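The Case for the Cluttered Counter

My neighbor Fiona MacLeish owns 50 cookbooks and one clear counter, and she's smug about the second. I've tried it her way. It lasted 9 days, and I spent most of them opening cabinets.

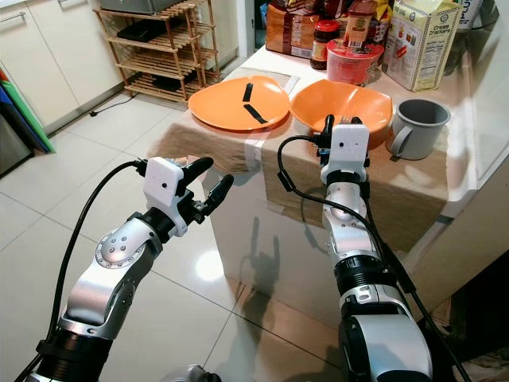
Crackers at the back, dishes in front.

I like my jars where I can glare at them. A box of cream crackers in plain sight gets eaten. Put it behind a door and it becomes archaeology.

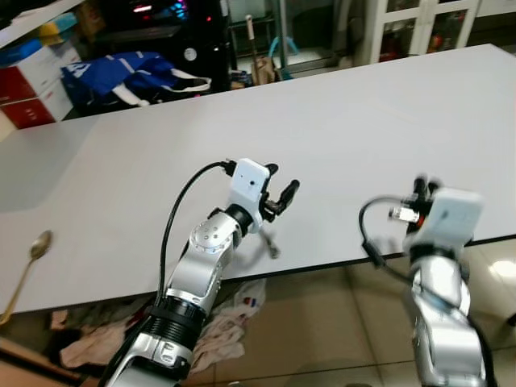 Tables are another matter, and there I'll give Fiona half a point. A big white one looks very fine with a single spoon on it, gold handle poking past the edge. Then you want soup, and it's back to the cabinets.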